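News | Events | Services | Permits | Contact

Town > News > Public Services

Dunham to replace shared laundry rooms in town housing, first site opens in January

31/05/2023

The town of Dunham will close the basement laundry rooms in its older apartment blocks and replace them with two larger ground-floor laundries, the housing office said. The first is due to open in January on the site of the former Szulc hardware store. The second will follow on Mill Lane once the lease there has been signed.

There are 142 apartments in the blocks affected. Most were built without space or plumbing for a washer, and tenants have used the basement rooms since the buildings went up. Three of those rooms have been shut since the winter after water came up through the floor drains. Tenants in those blocks have been sharing with the building next door, where the wait for a machine on a busy evening can run past an hour.

"We looked at fixing the drains again and the price was more than the rooms are worth," said Wojciech Dudek, the housing officer in charge of the work. "The basements also have stairs, and a good many of our tenants can't carry a full basket up them anymore."

Both new laundries will be at street level with a ramp and a door wide enough for a wheelchair. The Szulc site will have washers along the back wall, dryers opposite, a sink for hand washing and long tables for folding. Opening hours will be 6 a.m. to 10 p.m. every day. The basement rooms now close at 8 p.m., a rule that tenants who work late shifts have complained about for years.

The machines will be supplied and serviced by Winico under a contract that runs until 2031. Under its terms, a broken machine must be repaired or swapped within two working days. There is no such limit in the current contract, and at a tenants' meeting in the spring several people said they had seen the same washer out of order for weeks.

A wash will cost the same as it does now for the first year. Tenants will pay with a card that can be topped up at the housing office or at the laundry itself. Coins will no longer be accepted. Anyone who still has tokens for the basement machines can trade them in for card credit, and the office will take them for 90 days after the first laundry opens.

Maja Chmielewska, who has lived on Orchard Street for most of her life, said she was glad about the tables. "Right now you fold on top of the dryer or you take it all upstairs in a heap," she said. She was less happy about the walk. From the far end of Orchard Street to the Szulc site is 728 yards, and part of the sidewalk is not cleared in snow.

Dudek said the sidewalk would be added to the town's first round of plowing. The office is also looking at a weekly pickup for tenants who cannot make the trip, but no decision has been made on who would run it or what it would cost.

Not everyone on the council supported the plan. Xolani Coetzee voted against it and said the town should have put small machines on each floor instead. Teodor Kozłowski, who voted in favor, said that option had been priced and would have meant opening up walls in every building. The plan passed by two votes.

The empty basement rooms will be cleaned out and used for bicycle and stroller storage. Tenants who keep belongings in them now will get a letter with a date for moving them.

Drawings of both sites can be seen at the housing office during normal hours. Comments on the pickup service can be left at the front desk or sent by mail. Tenants who want a card before opening day should bring a copy of their lease. Replacement cards will carry a small fee, which has yet to be set.

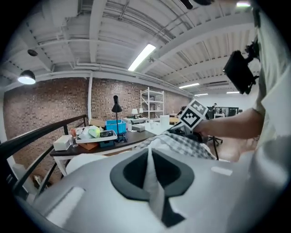
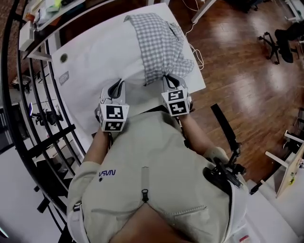
Handling a gray-and-white checkered cloth.

Contact the Housing Office | Copyright Town of Dunham | Back to top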